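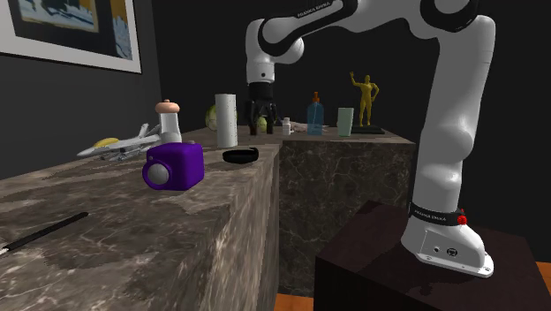

**Zonden** is a brand of solid bath and shower products sold by the bath goods company Plasto. The range covers bath melts, shampoo bars and a salt soak, and is best known for the claim that a single melt will "reset" tired skin. No published test supports the claim, and the company has never said what the word means.

## Origins

According to the company, the recipe was handed down in the village of Matei, where bathers are said to have mixed sheep's tallow with mineral salt. The labels once gave the year 1490 for this practice. Local historian Domnica Tudose looked for the source and found only a tax record from that year, which lists salt but says nothing of bathing or tallow. The year was later dropped from the labels – the village story stayed.

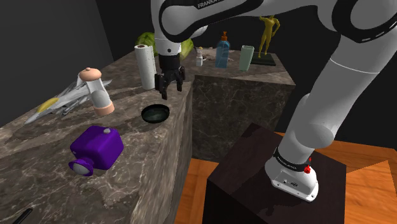 Current melts contain no tallow in any case. They are made of cocoa butter, baking soda, citric acid and perfume, much like other melts on the market. The salt soak is mostly Epsom salt, with a small amount of dried lavender.

## Skin claims

Plasto has long cited a trial of 43 customers, most of whom reported softer skin after 7 days. Zhiqiang Shi, a cosmetic chemist, noted that the trial had no comparison group and that everyone in it had received the product free. He added that cocoa butter leaves an oily film, so skin would feel softer after nearly any melt of this type. Whether the effect lasts beyond the next wash was not measured.

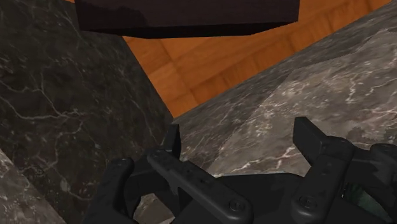 The perfume has drawn complaints from people with sensitive skin, and an unscented version was added one August. Its box still carries the phrase "calming aroma."

## Sale

The range is sold mainly through the Ukgate chain. A "limited" winter set of 1000 boxes has come back every year since its launch, under the same name and with the same contents.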